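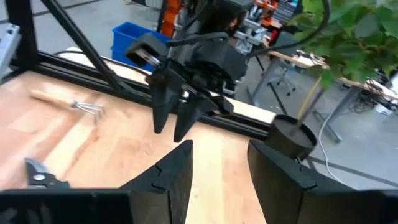
Fig. 5. Hand cultivator, pruning shears and potted plant on the bench top.

Section 3: Laying Out Your Bench and Potting On

By now you should have the Grudwood potting bench standing level and the top wiped clean, so we come to the part most people bought it for. If you are still waiting on the back panel, please don't feel you have to stop. Everything in this section can be done without it, though you may find a little more soil ends up on the floor than you would like.

Before you start

You will need your hand cultivator, your shears, one pot with a drainage hole, a bag of ordinary potting mix, a small watering can and an old towel. A second pot one size larger is only needed if you are potting on, and we'll get to that in a moment. Give yourself a good half hour the first time. Leopold Aigner, who drew up the first version of this bench for his own shed in Sarach, likes to do his on a Monday evening with the radio going, and we can't think of a better way to spend one.

Setting out the tools

1. Lay the cultivator flat on the left side of the top, with the handle toward you or slanted a little, whichever feels natural. If you are left-handed, swap everything in this section from one side to the other.

2. Lay the shears near the front edge, on the same side as the cultivator. Close the blades first and slip the catch over if your pair has one.

3. Stand the pot toward the back, on the opposite side from the tools. You will be turning it as you work, so leave a hand's width clear all the way around.

4. Fold the towel in half and keep it within reach. It catches the crumbs and gives you somewhere to rest a wet watering can.

Caution: Never leave the shears open on the bench, even for the minute it takes to answer the door. Keep the cultivator's prongs turned down whenever you set it aside, and keep both tools well back from small hands.

Loosening the soil

5. Check the soil with a fingertip before anything else. If it sticks to your skin in clumps, leave the pot for a day or two and come back to it. Wet soil worked too soon packs down hard, and you'll be back where you started (or a bit behind).

6. Hold the rim of the pot with one hand and draw the cultivator lightly across the surface with the other. Short strokes are best. You only want to open up the top layer, so stop as soon as you feel roots.

7. If there is a stake in the pot, work around it without leaning on it. A stake that wobbles can be pushed down gently and firmed in with two fingers. One that has gone soft at the bottom should come out altogether.

8. Snip away dead leaves and any thin, straggly growth with the shears, cutting just above a healthy leaf. Take a little, turn the pot, look again, and then take a little more if it still needs it.

Potting on

9. Put a layer of fresh mix in the larger pot. Tip the old pot on its side, support the soil with your palm, and ease the plant out. If it won't budge, run a blunt knife around the inside of the wall and try once more.

10. Set the plant in the middle of the new pot, fill in around the sides, and tap the pot on the towel so the mix settles. Leave a finger's width below the rim for watering.

11. Water slowly until you see it run out underneath, then let the pot drain before you put it back on its saucer.

Note: The bench top has been given two coats of oil at the workshop, but it is still wood and it will mark if water sits on it overnight. Wipe it down when you finish, going with the grain, and give it a fresh coat every October. Any plain furniture oil will do. Spare tins can be ordered as part number 2568.

Caution: Do not load the top with more than 55 pounds in all, and spread heavy pots out so they don't all sit at one end. A large pot of freshly watered soil weighs a good deal more than it looks — please lift it with your knees bent and both hands underneath.

Looking after the tools

Brush the soil off the cultivator while it is still fresh, dry the metal with a corner of the towel, and rub a drop of oil into the handle if it is a wooden one and has started to feel rough. The shears like a drop of oil too, right at the pivot. Work them open and closed a few times, wipe off what squeezes out, and hang them up somewhere dry.

If a screw has loosened or the top rocks when you press on a corner, go back to Section 2, step 5, and check the feet again. Should that not cure it, write to Severin Wallner at the Lurville workshop, and mention which bench you have and what kind of floor it stands on.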